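Budget for the Handle, Not the Arm

Most equipment requests that cross my desk at Pallinier open with the arm. Payload, reach, repeatability and a vendor quote valid until December. The gripper appears on page three as a single line, and the lighting does not appear at all.

I think this order is wrong, and that capital planning for handling cells should start at the object. An arm is close to a commodity. Two competing models in the same payload class will do much the same job, and either will still be supported when the depreciation schedule runs out. The costs that vary are fingers, fingertip covers, cameras, lamps, and the labour of someone like Tymofii Dmytriv, who spends his afternoons finding out why a grasp that was fine at 10 a.m. is not fine at four.

In our last round, 64 per cent of the cell budget went to the arm and its controller. End-of-arm tooling got nine. Over the following year, 39 of the 87 logged stoppages were traced to tooling and 28 to glare or exposure. Helmut Kuhlmann argues that a better arm would have absorbed some of those. I have read the logs and do not agree.

Curved, matte housewares with loop handles are a fair test of any proposal. The handle is the obvious place to grip, and it is also where backlight does the most damage.
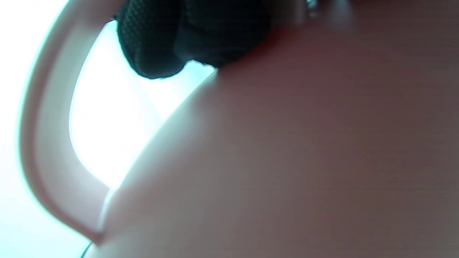 Pink handle against strong backlight, seen from the gripper.

A buyer who has looked at views like this will ask for shrouding and a second light source before asking for another kilogram of payload. Neither is expensive. Both are hard to add once the capital envelope is closed and every change has to come out of maintenance.

My proposal for the coming year is to cap the arm at half the cell budget – controller included – and to hold the remainder until object trials are complete.

14 comments | 28 shares

Related
Leasing versus buying: the Fistley numbers
Rosemarie Wendt on spare parts and service contracts
What we learned from the Strobel tender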